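Skurnetti Workers Teach Robot Arm to Strip Old Computers

By Mathis Gilbert
Thu 18 April

Print this story | E-mail this story

Electronics recycler Skurnetti has started training a robot arm to take apart desktop computers by having its own employees run the arm by remote control.

The company said Tuesday that workers at its Bostard Road plant have recorded 1,190 demonstrations so far. In each one, an operator moves a handheld controller and the arm follows, while a small camera near the gripper records what the fingers are doing. Software then uses the recordings to learn the job.

"We tried writing out every move, and it fell apart as soon as we changed to a different case," said Inès Besson, who manages the project. "A person who has done this for years just does it, and we record that."

Four operators take turns at the controls in two-hour shifts. Besson said new operators need over 51 practice runs before their recordings are kept.

The current task is pulling hard drives. Drives have to come out before the rest of a computer can be shredded, and the plant still removes all of them by hand on its main line.

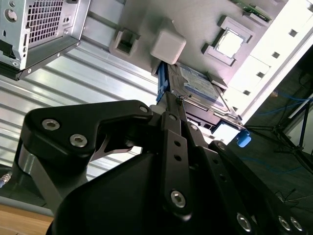 Hard drives are harder to grip than they look, Besson said, and cases differ in how they hold them. Some use screws and others use plastic rails. On a 3.5-inch drive with a blue rail along one side, the operator closed the fingertips on the drive's edge, at the end of the rail, and held it at a tilt over the open case. Besson said operators are told to keep their grip off the circuit board underneath.

Skurnetti expects to let the arm try the task without an operator in December. Memory and power supplies would come next. The company said no jobs will be cut during the trial.

COMMENTS (3)

watier_j: Do the operators get paid extra for teaching it?

Orbán: I pulled drives for a living and the rails snap if you look at them wrong. Good luck.

deskside: Are the drives wiped first or just shredded? Story doesn't say.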